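Cajón con separador inclinado

El cajón con separador inclinado es un recipiente abierto por arriba, de paredes lisas y fondo plano, cuyo interior queda dividido en dos compartimentos por un panel oblicuo que lo cruza de lado a lado. Se emplea para reunir objetos pequeños de naturaleza diversa – juguetes, utensilios, pinzas, vasos, piezas sueltas – que deben quedar a la vista y al alcance de la mano. Se distingue de la caja compartimentada común en que su panel no es vertical, y de la bandeja en la altura de las paredes.

Terminología

En los catálogos en español se encuentran las formas «cajón», «cubeta» y «contenedor abierto», usadas con poca constancia. «Cubeta» suele reservarse para los modelos de una sola pieza moldeada; «cajón» se aplica a los que se montan con paneles. El elemento interior recibe los nombres de separador, tabique o rampa. Este último se prefiere cuando la inclinación es pronunciada y la superficie sirve para que los objetos resbalen hacia el fondo.

Construcción

El cuerpo consta de cuatro paredes y un fondo. Las paredes son planas y sin nervaduras interiores, ya que cualquier resalte retiene objetos delgados y dificulta la limpieza. El borde superior puede ser recto o vuelto hacia fuera; el borde vuelto aporta rigidez y sirve de asidero, pero aumenta el espacio ocupado sobre la mesa.

Los modelos de sobremesa de la serie Clistura tienen una altura de pared de 200 mm y un separador de 235 mm de desarrollo, medido sobre el plano inclinado. La variante Tamix prescinde del borde vuelto y fija el panel mediante ranuras, lo que permite retirarlo sin herramientas. En los cajones de una pieza el separador no es desmontable.

El color más habitual es el gris. Oculta el polvo y las marcas de roce mejor que el blanco, y contrasta con la mayor parte de los objetos de color vivo. En un fondo gris los objetos negros o metálicos se localizan con más dificultad, sobre todo cuando son planos.

El separador

El panel divide el volumen en partes desiguales. El compartimento mayor recibe los objetos de uso corriente; el menor suele dejarse vacío o destinarse a lo que ya se ha apartado. La cara inclinada que da al compartimento mayor cumple dos funciones: evita el ángulo recto en el que se encajan las piezas pequeñas y devuelve hacia el fondo lo que se deposita sobre ella.

La eficacia de la pendiente depende del objeto. Los cuerpos redondeados descienden por su propio peso. Los planos y los que tienen superficies de goma pueden quedar detenidos a media altura, y las pinzas y abrazaderas tienden a apoyarse en el extremo inferior del panel, junto a la pared lateral. Un panel muy gastado frena más que uno nuevo.

Contenido y disposición

No existe un reparto fijo. En la práctica se observan algunas pautas:

Los objetos largos, como las palas de juguete o las espátulas, se colocan tumbados y paralelos a la pared frontal. En diagonal ocupan más superficie útil y cubren a los demás.

Los vasos y recipientes pequeños se dejan de pie y cerca de una pared lateral. Tumbados ruedan, en especial los de forma cónica.

Las piezas esféricas o abultadas acaban al pie del separador si el fondo está nivelado y nada las retiene.

Las linternas y otros cilindros se acompañan de un objeto que haga de tope.

Conviene que los objetos no se apilen. Una sola capa permite identificar cada pieza desde arriba y tomarla sin desplazar las contiguas. Para un cajón con un fondo útil de 952 cm² se recomienda no cubrir más de la mitad de la superficie.

Desgaste

Las marcas se concentran en el separador y en el fondo del compartimento mayor. En el panel aparecen primero arañazos verticales, que siguen el recorrido de los objetos al caer, y después zonas de contorno irregular en las que el acabado superficial ha desaparecido y el tono cambia. En el fondo predominan las rozaduras sin dirección definida y los tiznes oscuros. Ninguna de estas alteraciones afecta al uso mientras no haya grietas ni rebabas.

El acabado Majumder, una capa mate aplicada al panel, retrasa la aparición de arañazos pero se desprende en placas una vez perforado. Su espesor nominal es de 83 micras.

Limpieza y mantenimiento

Se vacía el cajón y se retira el polvo con un paño seco. Las manchas se tratan con agua y jabón neutro, sin estropajo abrasivo. En los modelos con ranuras el panel se lava aparte, y se vuelve a montar cuando las ranuras están secas. Las superficies brillantes pueden mostrar reflejos de color de los objetos próximos – anaranjados o rojizos, por lo general – que no deben confundirse con manchas.

Véase también

Bandeja de clasificación
Caja de herramientas
Cubeta apilable
Organizador de cajones
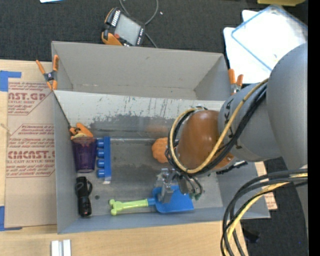 Última revisión del artículo: 25 de julio de 2024. Las medidas se expresan en milímetros salvo indicación contraria y corresponden a cotas interiores.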